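Jobs & Calls > Paid studies > Storngate

Table-clearing people wanted (again)

Hi, I'm Océane Chisholm, and I run the table-clearing sessions at Torkley. We're looking for 20 people to come and tidy up after snack time with a hand-held gripper, so our robot can learn from how you do it.

Why again? We threw out 717 recordings from the first round. The finger position readings had drifted - a loose encoder, my fault for not checking it - and the robot we trained on them closed far too hard on soft stuff. It squashed two tangerines and then pinched a colleague's thumb. She's fine, just a bruise, but we stopped everything that afternoon.

So we're starting over with tissues, peel, torn wrappers and the like. You open the fingers, go in slowly around the thing and close gently. It's fiddly, and kind of addictive!
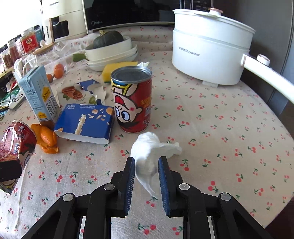 What we need from you

Two steady hands, 2 free mornings in February and no worries about telling us when something feels off. If the grip sticks or lags, you stop and shout - you get paid for the time either way. No experience needed, and left-handers are very welcome.

Sessions are in the MacLeod building. We can help with bus fare if you're coming in from Skunthorpe. Ask for me at the front desk or use the reply form.

© Torkley | Contact | Back to top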